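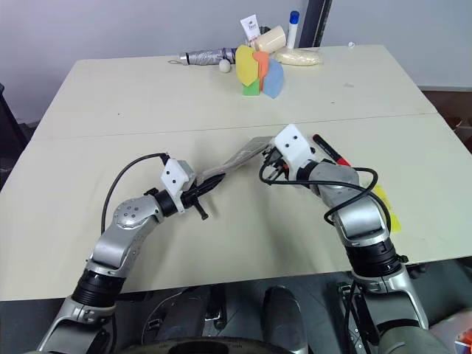

4.2 Thin plastic film

Hostora > Reports > Household and Shop-Floor Chores > Section 4
Search this site All sections Go
December
By Lukoševičius

Figure 3. Bimanual handling of a translucent plastic bag above the table. The bag is held between the two grippers, with other small objects left at the far edge.

Bags were the hardest item in the Birano chore set. Rigid objects keep their shape when one hand lets go; film does not, and its outline changes with every small motion of the wrists. The bag in Figure 3 is crumpled and partly see-through, so the tabletop shows through the material and the edge of the film is hard to separate from its folds.

We ran 258 bag trials with the two-arm station. A trial counted as complete when the bag had been picked up, opened at the mouth and set down again with no help from the operator. The Clilasen controller completed 67 of them. Most failures came at the opening step – the fingers closed on both layers at once and pulled the bag flat. In 48 trials the bag was never lifted from the table. The remaining failures were slips during transfer from one gripper to the other.

Clutter was kept on the table throughout. The objects along the back edge in Figure 3 include an umbrella, a small white ball, toy blocks and a bottle with a blue cap. They played no part in the task, but they were within view of the head camera, and early versions of the segmentation step sometimes joined the bag to whatever stood behind it. Training on 1000 further images of film over mixed backgrounds reduced these errors. It had little effect on the opening step.

A person opens a bag by rubbing the layers apart between finger and thumb. Our grippers have no such motion, and pulling harder did not replace it. We do not consider bag handling ready for home use on this hardware. Packing benches are a more likely first setting – the bags there come in one size and can be fed with the mouth already open. Section 4.3 reports the same measures for folded cloth.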